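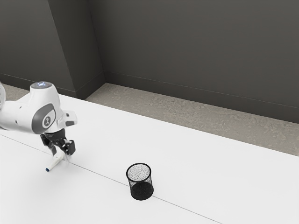
Search this site Enter keywords Go
Last updated: August

4.2 Pose Estimation Under Low Background Texture

The placement task in Trotmont requires the arm to insert a marker into a mesh pencil cup. All trials were run in simulation. The planner receives a cup pose and a marker pose from the perception module at 20 Hz and computes a collision-free path to a point above the cup rim. A separate controller handles the final descent. Both components share one world model, so a pose error introduced early in the trial reaches the descent stage unless it is corrected.

The baseline estimator, Liretti, matches local features between successive views. It performs well on the mesh, where small openings give many candidate points. It performs poorly on smooth surfaces under diffuse light, where few points survive the contrast threshold. Figure 4 gives a view of this type. The background carries no edge or seam to anchor the match, and the usable contours belong to the object and the parts directly below it.
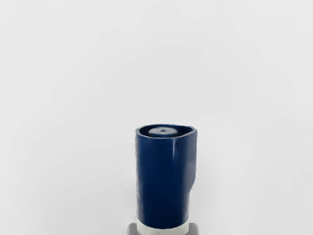

Figure 4. Simulated view with low background texture. The open rim and the lower color boundary of the dark blue cylinder are the strongest contours.

We therefore replaced point matching with a contour term whenever the feature count fell below a fixed threshold. The term fits an ellipse to the visible rim and compares its axis ratio with the ratio predicted from the current camera pose. Irregular outlines are a known problem for this fit. A bend in the lip shifts the estimated center toward the bend, and we limit the effect by discarding the residuals farthest from the first fit and solving again. The second solve uses the same starting pose.

Ebenezer Quansah implemented the switch inside the Asante middleware, and Ilze Grīnberga wrote the replay tool used to check it against logged trials. Each condition was run for 200 trials with the random seed held constant across estimators. If neither method returned a valid pose within 300 ms, the planner held the arm at its last waypoint and requested a new view. Trials with more than 2 such requests were counted as failures. Threshold values and planner settings are listed with the Bravotcombe configuration files.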